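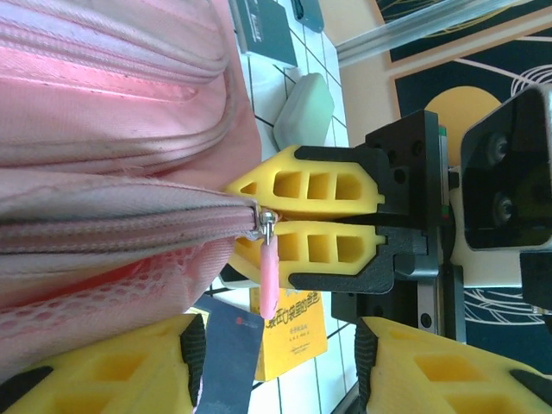
Drirkell Daypack, pink: review after two months of daily use

Rating: 4 out of 5

I bought this pack in May for a commute of 60 minutes each way, plus a weekly trip to the pool. It replaced a Clomel bag whose main zipper separated at the corner. The zipper is the part that fails first on most packs in this price range, so most of this review deals with zippers.

Construction

The body is a plain woven fabric with a light coating on the inside. The upper section is padded and stitched into panels, which keeps the top from folding over when the bag is half full. Stitch length is even. I found one loose thread end at the left shoulder strap anchor, trimmed it, and it has not run.

The color fades. The surface of mine is paler than it was in May and looks slightly worn. Anyone who wants the pink to stay as sold should look at a darker shade or keep the bag out of the sun. The fading has had no effect on the strength of the fabric as far as I can tell.

Zippers

The zipper across the front runs horizontally, with pink tape and a darker coil. The slider is metal and has a pink rubber pull, long and rounded at the tip. The pull is the best detail on the bag. It hangs clear of the fabric, it can be gripped with gloves on, and it does not rattle against the slider the way the stamped tabs on the Clomel did.

I opened and closed the front zipper 300 times over three evenings with the pocket loaded with a paperback and a pencil case. No skipped teeth, no separation. Starting effort from fully closed was a little high for the first 100 cycles and then settled. The tape puckers slightly if the pocket is overfilled, and the slider then needs a second hand to hold the fabric flat. With a normal load it runs with one hand.

I have read the complaint from Hugo Cordier on the store page that the pull came off in the first week. Mine is firmly attached. I hung a full one-liter water bottle from it overnight and saw no stretch in the rubber the next morning. His may have come from a different batch.

Mesh pocket

Below the front zipper is a pocket in pink mesh with an open net pattern similar to a honeycomb. It takes swim goggles, a thin towel or a folded rain shell. The open net drains and airs well. It also catches on things. Keys with a sharp edge will hook into it, and I would not put pens in there. There is no closure on mine at the top edge, so small items can climb out if the bag is laid on its side.

Capacity

Two hardcover books, a lunch box, a sweater and a laptop charger fit without strain. There is no padded laptop sleeve. A thin tablet will ride against the back panel, but I would add a separate case. The Hegazy pack that Lieven Nijs lent me for comparison has a sleeve and holds slightly more, though it weighs more empty and its front zipper is stiffer.

Cleaning

Hand wash only, according to the tag. Cool water and mild soap took out a coffee stain on the second attempt. Open all the zippers first and brush grit out of the coil with an old toothbrush. The mesh dries in an hour, the padded panels take until the following day. Do not put it on a radiator.

Straps

Adequate. The webbing slips a little under a heavy load and has to be pulled tight again after a long walk. A knot in the loose end fixes it. The padding is thin at the outer edge and I notice it past five kilograms.

Pros
Smooth front zipper with a metal slider
Rubber pull is easy to grip
Padded upper section keeps its shape
Mesh pocket airs out quickly

Cons
Color fades
Mesh snags on keys
No laptop sleeve
Strap webbing slips

Would I buy it again? Yes, for light daily loads. For a laptop I would pay the difference for the Hegazy.

Update, July 3, 2019: the loose webbing on the right side has started to fray at the cut end. I sealed it with a lighter. Rating unchanged.

111 people found this review helpful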